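From: Huiling Fang
To: drovlow-users
Subject: Re: [drovlow-users] Grasp planner keeps picking the bun at the back

On Sunday evening Girish Sisodia wrote:

> Hi all,
>
> I've moved our steamer task over to the new planner branch and I'm
> seeing something odd. With two buns left in the basket it nearly
> always goes for the one at the back, even though the front one has
> more free space next to it. The arm then has to reach over the rim
> and the left handle check fires, so we lose time on a replan.
>
> Config is the stock one from the Zameck folder, voxel size untouched.
> Is the cost term the wrong way round, or am I reading the log badly?
>
> Also, does anybody run with the wrist camera feeding the planner
> directly? Ours is only used for the release check at the moment and
> it feels like a waste.
>
> Girish

Hi Girish,

You're reading the log fine! I hit the same thing in May and spent far too long blaming the calibration. The sign is right. What goes wrong is the clearance term, which is worked out from the point cloud before the metal gets masked. The inside of a polished basket throws back streaks of light, the depth goes to pieces there, and you get a crowd of false points hanging in mid-air near whichever wall is brightest. For us that was the front. The planner sees a wall of junk beside the front bun and quite sensibly picks the other one.

You can check this in five minutes. Turn on cloud dumping, run one plan, and look at the points above the basket floor before and after the filter. On my worst run there were 2439 points that belonged to nothing at all. With the mask moved ahead of the clearance step that dropped to 23, and the front bun came out on top straight away. I was so pleased I ran it again just to watch the scores.

The change is small. In the pipeline file, move the reflective mask stage up so that it sits before clearance, and set the smallest cluster size to 2. Leave the voxel size as it is, you were right not to touch it. If you use the Gourlay wrapper you'll also need to clear its cache, as it keeps the old stage order and says nothing about it (please could somebody fix that, I've already opened a ticket).

On the wrist camera: yes, and I'd love more people to try it! We fuse the two views. The head camera gives the overall layout, basket and lid and plate, and picks the target. The wrist view takes over for the last bit of the move, where the head camera mostly sees the arm. Our setup, head view first and then wrist:
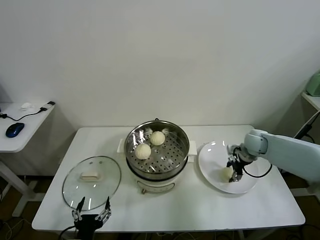
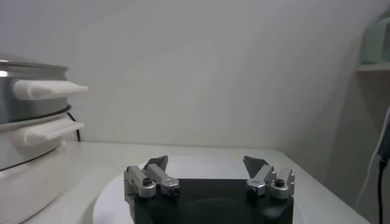 The fusion node is called flellent_merge and it's in my fork, on the branch with the silly name. It expects both streams stamped by the same clock. If they aren't, it will still run, but the merged cloud smears as soon as the arm speeds up, and you'll think the hand-eye transform is off when it's perfectly good. I keep the last 3000 poses in a ring buffer and look up the nearest one by time, which has been plenty even when the logging machine is busy.

Two things I haven't sorted out. Glass is still hopeless. The lid comes through as a thin ring, plus the handle if I'm lucky, so I add it to the planning world by hand as a flat disc and give it a generous margin. And white on white is hard work: a plate on a white table barely stands out in colour, so the plate finder leans on the rim in depth, and once the gripper is low over the plate it hides a good part of that rim. At the moment I simply freeze the plate pose when the arm starts its descent. It's crude but it has made the release step much calmer. If anyone has a nicer way I'd be really glad to see it.

As for the left handle check, I'd keep it. Once the planner stops going for the back it should fire a lot less, and I'd sooner have the odd replan than a finger meeting a handle. You can shrink the box a little in the scene file, though. The stock one was drawn for a wider pot and sticks out further than it needs to.

Could you send me one of your dumps from before the change? I want to see whether your false points sit on the same side as mine. If they do, I might have a go at guessing the bright side from the image and lowering our trust in depth there, so the mask needn't be tuned for each pot. I've got half a version of that already and it's great fun to work on.

Cheers,
Huiling

_______________________________________________
drovlow-users mailing list
To unsubscribe, send a blank message with the word "leave" in the subject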